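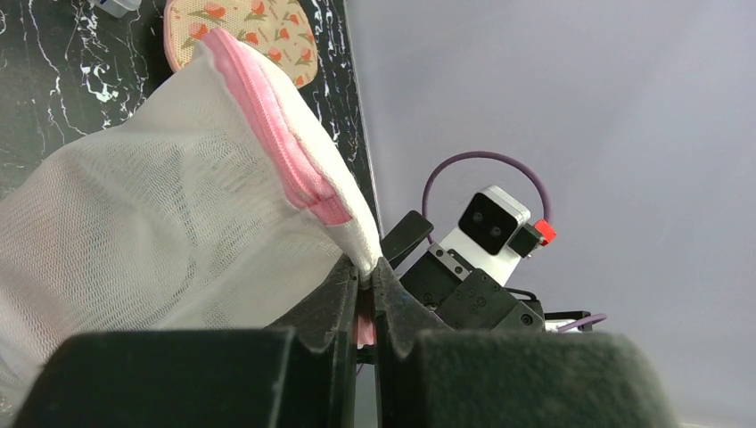 White mesh laundry bag, pink zipper.

Subject: Re: [Illmont-heart] Washing the Holter pouch and straps

On 4th August the Illmont list admin wrote:
> Does anyone know if the fabric pouch for the Cavus monitor can go
> in the machine? Ours comes home for eight days in May and again
> in the fall. The leaflet only covers the electrodes.

The pouch and both straps can be machine washed. The recorder and the lead set can't. Page 15 of the Hustska clinic handout has the details:

Take the recorder out and unclip all leads.
Close the Velcro, put everything in a zipped mesh bag.
Cool wash, mild detergent, no fabric softener - it leaves a film and the strap slips.
Air dry flat.

Our daughter has a pacemaker and wears the monitor twice a year. We have done it this way for her last three recordings.

Spare straps are part number 1326 on the Poojary order form. Ask the device clinic to order them - the form won't take a home address.

Does anyone have the strap length for the infant size? The handout lists only the 300 mm one.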